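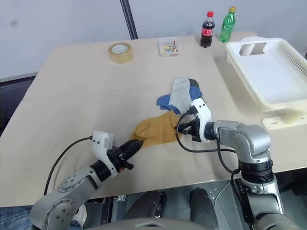
Oct 24, 2026
Sock sorting, cuff-first grasp policy

Wanted to know whether the policy does better if it looks for the cuff opening before it picks a grasp point. The old one goes for the middle of the nearest blob of colour, so the sock comes up doubled over and the second arm has nothing sensible to take hold of.

Setup
Same table and basket as the April runs. Mustard, blue and light grey socks, dropped by hand in a heap near the centre. Fine-tuned from the Moltatberg checkpoint on 600 demos, 187 of them new and recorded with the cuff facing the wrist camera. Action chunks cut to 15 steps. Nothing changed on the Bekidano controller.

Notes from the runs
Mustard is the easy colour. Against the pale table the head camera finds it straight away, even crumpled. Grey lying over blue is harder: the policy treats the two as one item and tries to lift both. Dionysis Galanis thinks this is a labelling fault in the older demos, where overlapping socks were given a single mask. I will check the masks before blaming the network.

In the wrist view the cuff shows as a dark hollow at the end of the sock, and the attention map sits on it nicely once the fingers are open and close in. Further out it wanders to folds and shadows. Two mustard socks side by side also make it dither between the cuffs. I stopped 4 runs by hand for that. 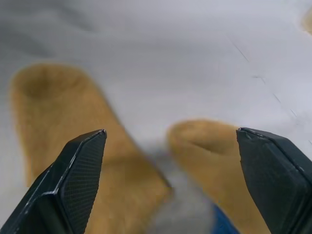 To do
- Redo masks for every demo with overlapping socks.
- Add a small penalty for switching target once the approach has begun.
- Ask Wondilis for their wrist exposure settings, ours blur badly at the far end of the sock.
- Rerun the old policy on the same heaps so the comparison is fair.
- Copy logs to the Sarantis drive, folder cuff_first.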